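From: Cheng-en Su
To: enura-manip list
Subject: Re: Re: grasp-conditioned placing, numbers from the fridge task

Wai-kit wrote:

> Thanks for posting the first batch. Before I try to port this to our setup
> I have a few questions.
>
> 1. How much of the gain comes from the grasp token and how much from just
> having more data? The two runs in your table were not trained on the same
> number of demos, unless I misread it.
>
> 2. Are you still using the wrist view at placing time, or only the head
> view? Our wrist camera sees almost nothing once the fingers are closed.
>
> 3. What counts as a failure? If the bottle goes in the drawer but falls
> over, we count that as a miss at Bestano. I think you may not.
>
> Also, can you say what state the policy starts from? Ours always starts with
> the object on the table, so our success rates are for pick and place
> together and won't compare with yours if you start in hand.
>
> Wai-kit Siu

Hi Wai-kit, all,

Answers below, in a different order from your questions because the last one affects the others.

Start state. Every trial in the table is the whole task, starting with the bottle standing on the table. The split at the grasp is only for scoring. We log the moment the fingers close and stop moving, and from there on we count it as the placing part. So there are two numbers for each policy, and the product of the two is the number you would compare with yours. I should have put that in the table header. The Arell version of the script prints all three columns, and I will switch to that one from now on.

The second half is where the interesting differences are. With a bottle the grasp hardly ever fails outright, but it varies a lot. The fingers may end up high near the cap or lower on the body, and the bottle may sit straight in the hand or lean by a few degrees. The baseline policy has to work all of this out from pixels while the arm is already moving toward the fridge. What we did was take the finger joint positions at the moment of closing, push them through a small two-layer encoder, and hand the result to the policy as one extra token that stays fixed until release. Nothing else in the network changed.

The head view at the point where the token gets frozen, with the fingers high on the bottle and the freezer drawer pulled partly out:

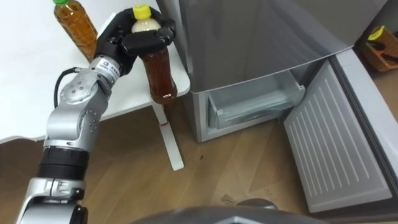

1. Data versus token

You read it correctly, the runs were not matched. The baseline was trained on an older set and the token run on the full set of 1,433 demos. I have now retrained the baseline on the full set too, same seed list and same number of steps.

Over 132 trials per policy, the old baseline placed the bottle in 65 of them. The retrained baseline did better, but it closed less than half of the gap to the token run. So part of what I reported last time was simply more data, and I should not have put the two side by side without saying so. The rest holds up. I will send the full table once the last seed has finished, and I would wait for that before quoting anything.

One check you might want to repeat: we also ran the token policy with the token replaced by its average over the training set. Placing dropped back to about the level of the retrained baseline. That makes me fairly sure the network is using the finger positions and the gain isn't coming from the few extra weights.

2. Cameras

Head view only at placing time. We had the same trouble as you with the wrist view. We tried masking it after the grasp and also dropping it completely, and dropping it was slightly better and a good deal simpler. The head view has its own problem, though: the forearm covers part of the table for most of the reach, and when a second bottle is standing behind the one being picked it can be half hidden by the arm. For the placing part this does not matter much. For the pick it does, and we see a few trials where the hand hesitates between the two.

Chu's suggestion of feeding in one older frame from before the reach is on my list. I have not tried it.

3. What counts as a failure

Your rule is stricter than ours. We count the trial as a success if the bottle ends up inside the drawer and the hand is clear of it, standing or lying. We count it as a failure if it is dropped outside, if it rests on the rim, if the arm pushes the drawer shut, or if the safety stop trips.

I went back through the videos and scored them by your rule as well. Every policy loses some successes, but the order stays the same. The token policy loses the fewest, which fits the idea that it knows how the bottle is tilted in the hand. I'm happy to report both scores from here on if that is useful to others on the list.

4. Things that do not work yet

The token is frozen at closing, so if the bottle slips during the transfer the policy is working from old information. Updating the token at every step sounds like the obvious fix, but in our one attempt it made the arm motion jerky, and placing got worse. I suspect the finger readings are noisy under load and need filtering. If anyone has a filter they trust for this kind of hand, please post it.

The freezer door is the other one. It swings down low and out to the right when open, and the policy sometimes takes a path that brings the elbow too close to it. That happens with and without the token. We have been handling it with a joint limit in the controller, so the learned part never sees a penalty for it. I don't like this much but it keeps the trials going.

Code for the encoder is in the Enura repository under the placing branch. The config for the retrained baseline is there too. The masking option for the wrist view is still in the code but off by default, so leave it off unless you want to reproduce that comparison.

Wai-kit, if you do port it, please tell me how many finger joints you end up reading. I would like to know whether it still helps with a simple two-finger gripper, where there is much less to encode.

Cheng-en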